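Review: Grullach bimanual simulation kit, with the Mavura policy trainer

2022-12-19

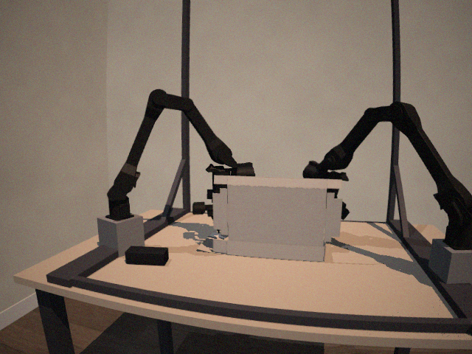 Grullach is a simulated two-arm manipulation environment distributed together with a reference implementation of a method called Mavura. The method learns box handling from a small set of teleoperated demonstrations and predicts short segments of motion for both arms at once. I have been running the pair on a desktop workstation to decide whether it can replace the in-house setup we use for method comparisons. This review covers the kit first and the learning result second, as the two are hard to evaluate apart.

Installation

The package installs from a single archive. The physics engine is bundled at a pinned version, and the installer will overwrite an existing copy in the same environment without asking. Use a clean environment. The rendering backend built without trouble on Linux. I did not test Windows.

Documentation is adequate for the training scripts and thin for everything else. The joint ordering for the second arm is given in one table and contradicted in another. The code follows the second table.

Scene and assets

The supplied workcell is a table with a raised rail, two black arms on light grey pedestals and a post-and-brace structure at the back. The walls and floor are plain. Arm models are clean and the collision geometry is separate from the visual geometry, so contact can be simplified without changing what the policy sees. Shadows are rendered and can be switched off, which matters for the image-based runs discussed later.

The carton is the weakest asset. It has stepped, notched sides in place of flat ones, and the collision mesh approximates these with convex pieces. Where two pieces meet, a fingertip can catch on a seam that has no visual counterpart. I saw this most often when a gripper came down near the upper corners. Friction defaults are also high. Lowering them to values closer to coated cardboard made every policy worse, mine and theirs, and I would encourage anyone publishing numbers from this kit to report the coefficient used.

Object poses are randomised at reset over a rectangular region near the centre of the table. The range is set in the configuration file and is conservative. Arm base positions are fixed, and moving a pedestal requires editing the scene description by hand.

The method

Mavura is an imitation learning method. A shared encoder takes the camera image and the joint states of both arms, and a decoder outputs a chunk of target joint positions. The distinguishing component is a coupling term in the loss, which penalises error in the relative pose of the two grippers as well as error in each arm separately. The argument is that a box held between two end effectors tolerates some shared drift but very little disagreement.

The argument is sound and the implementation is short enough to read in a sitting. The coupling weight is the only new hyperparameter. The released default worked, and moderate changes to it made little difference. Setting it to zero recovers an ordinary chunked policy, so the ablation is trivial to run. More releases should be arranged this way.

Results

I trained on the 500 supplied demonstrations using 6 random seeds for each condition. On the standard lift task, the coupled policy outperformed the uncoupled one on every seed. The size of the gap varied a good deal. Two of the uncoupled runs came close to the weakest coupled run, and a comparison made on a single seed could easily have shown almost no effect.

Failure modes differed more clearly than success rates. Without coupling, the typical failure was one gripper closing early and rotating the carton before the other arrived. With coupling, early closure was uncommon, and most remaining failures were poor approaches in which both arms were offset in the same direction. This is consistent with what the loss does: it keeps the arms in agreement and does nothing to tell them where the carton is.

Widening the reset range past the one used for the demonstrations removed most of the advantage. Turning shadows off at test time after training with them on also degraded performance, in both conditions. The encoder is evidently using shadow cues. The authors mention lighting variation as future work. I would treat it as a prerequisite for any claim about transfer to hardware, and I have no hardware results to offer.

Speed

Simulation without images runs well above real time. Rendering is the bottleneck. Running 2 environments in parallel on one graphics card gave a useful gain, and adding more gave little. Evaluation scripts write full video by default, which slows them considerably and fills a disk; there is a flag to disable it.

Comparison

Our previous environment, Satilport, has better contact behaviour and a much wider object set, but no demonstrations and no maintained baseline. Barajas is faster than either and supports only one arm without modification. For two-arm imitation learning, Grullach is the easiest of these to get a first number from. For contact-sensitive work I would stay with Satilport.

Known problems

The random seed is not passed to the image augmentation module, so runs are not repeatable until this is patched. Checkpoints saved on one card fail to load on a machine without one unless the device is set manually. The success check for the lift task tests height only, and a carton tipped onto one gripper can pass it. I added an orientation threshold before collecting the results given earlier, and scores from the unmodified script will be higher.

A maintenance release is listed for January. The seed fix is on its change list. The success check is not.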